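Moving a parts washer tank indoors for winter, what about the floor drain?

Posted in Garage and Workshop

Sterkport_Shop
I rent a two-bay building outside Jedurdale and do small engine work there, mostly mowers and tillers. Up to now I have kept my wash tank under the lean-to on the north side. It froze twice last winter and I lost most of a day each time, so before November I want to bring it inside and set it near the side door.

The problem is that the only spot with enough room is right over a floor drain. I use a water-based cleaner, not solvent. The landlord does not know where the drain goes. The building was a feed store before he bought it. Can I put the tank there as long as I don't dump it down the drain, or do I need to plug the drain first? Also wondering if I need more ventilation than one window and a box fan. The tank holds 16 gallons and I heat it to keep the cleaner working.

tillerman60
I had mine over a drain for years and never had a problem. Just don't spill. Fan is fine.

Broronen Repair
I would not set it up over that drain until you know where it goes. In older buildings outside town limits a floor drain can run to a dry well or straight out to a ditch. A water-based cleaner is mild when it comes out of the jug, but once you have washed parts in it there is oil, fuel and metal in it, and that is what ends up in the ground. If your area has a county environmental office, call them first. Mine answered the same week and did not charge anything. They had me run a hose with dye in the water and look for where it came out.

Until you find out, plug it. An expandable rubber plug from a plumbing supply works on a round drain. Measure the inside of the pipe, not the grate. Mine was 6 inches at the grate and a good deal smaller below, and I had to drive back and exchange the plug. Ask the landlord before you put anything permanent in there, and get his answer in writing.

Even with the plug I would put the tank in a containment tray. Get one that holds more than the tank does.

On the fan, heated cleaner puts a lot of moisture in the air. The first winter I had rust on every bare tool on that wall. Put the fan in the window blowing out and crack the door on the other side, and keep a lid on the tank when you are not using it.

Nikolaidis
Agree with the post above about the tray. A few things to add from setting up ours.

Put the heater on its own circuit with GFCI protection. If the side door outlet is shared with your compressor it will trip, and you will find cold cleaner in the morning. I set a timer so the heat comes on at 7 and the tank is ready when I get in.

Leave enough room behind the tank to get a shop vac in there. Sludge settles on the bottom and you will want to reach it from more than one side. I clean ours out every 60 days and let the sludge dry in a lidded pail before the waste hauler takes it.

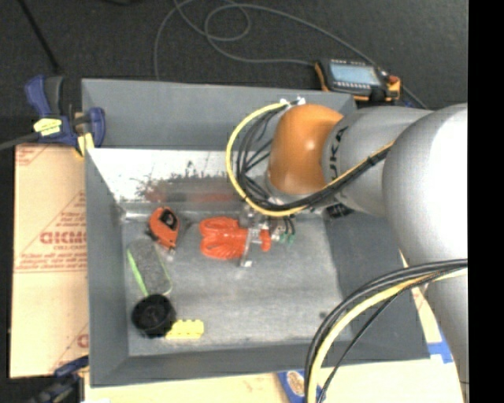

If the hauler wants a minimum pickup, ask the other shops on your road if they want to share one. We split ours with the body shop next door and each keep our own paperwork.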